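Assorted Pack Automation, Dornville Site: Progress Report to the Histingate Fund
Prepared by Leonie Hinds, packing operations, December 27, 2025

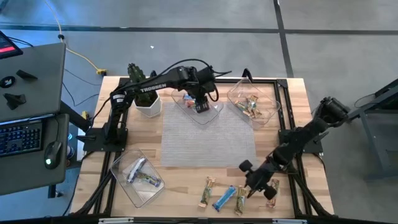 Report no. 2 -- page 1

Work since September

This report covers the period since the first report in September. The grant pays for one two-armed sorting cell at Dornville, for training, and for the time packers spend away from the line to work on it. The cell is set up and in daily use for trials. It does not yet pack anything that goes to customers.

The trial job is the mixed snack box: wrapped candies and snack bars, sorted from clear bins and from the bare tabletop. We chose it over the single-product boxes because it is the job packers ask to be rotated off most often. The reach is short and the movements repeat all shift. Wrist and shoulder complaints on that bench were the main point in our application.

The two arms share one table. Either can work at a bin while the other works on the bars laid out at the near side. Small twist-type candies are still the hardest item. The gripper tends to take two, or to pinch the wrapper and drop the piece on the way over. Bars go better as long as they are not lying across each other. Crossed bars in a bin are now part of every test, at the request of the packers, who pointed out that this is how bars arrive from the tipping station.

Kerstin Nolte replaced the fingertips twice during the period. The present pads hold a bar without creasing the wrapper. The earlier set left marks on the foil that our quality desk would have rejected.

Staff and training

There are 19 packers on the assorted line. All of them have had the introductory session, and seven have gone on to the operator course. Madhu Nigam runs the course on site in blocks of two hours, during paid time. We had planned for longer blocks, but the line could not release people for a half day in the run-up to the holidays.

The operator's work is different from packing. A trained operator sets out the products, starts the run, watches for a bad grip, clears a dropped item and records what went wrong. Several packers said they liked having a chair and a varied task. Others found the watching tiring and said they would sooner keep their hands busy. Both views are in the comment sheets, and we have changed the rotation so that an operator turn lasts no longer than 53 minutes before a swap.

Hemi Maihi joined the project as shift representative. He raised three points that we have taken up:

Pay grade. Operators currently do the work at packer grade. A new grade has been drafted and is with the personnel office. We expect an answer before the next report.

Job numbers. The written commitment that no packer's post will be cut during the grant period has been posted at the line in full. People had only heard it read out.

Records. Error logs from the cell are kept by run and product. They carry no operator names, and supervisors do not use them in reviews.

Two packers have asked not to work at the cell. They remain on the bench and their hours are unchanged.

Delays

The link between the cell and the Kermani box conveyor is behind schedule. The conveyor's control cabinet needs a part that did not arrive in the period. Until it does, sorted items are carried to the boxing station by hand -- an extra walk that we do not want to become permanent. Leonie Tiedemann is handling the order and has asked the Dunine warehouse for a spare in the meantime.

Floor cables are also on the list. The safety walk asked for covered runs behind the table before the cell is used on a normal shift. The covers have been ordered.

Spending

Equipment spending is within budget. Training hours are under plan for the reason given above. We ask the Fund's permission to carry the unspent training money, 20 percent of that line, into the next period.

Next period

Complete the operator course for the remaining packers who want it. Fit the cable covers. Connect the conveyor and run mixed boxes alongside the manual bench on one shift, with the same number of people on the line as now. Repeat the wrist and shoulder questionnaire and compare it with the answers given before the project began.

Contact: Leonie Hinds, Packing Operations, Dornville | © 2025 Dornville Assorted Packing | Back to top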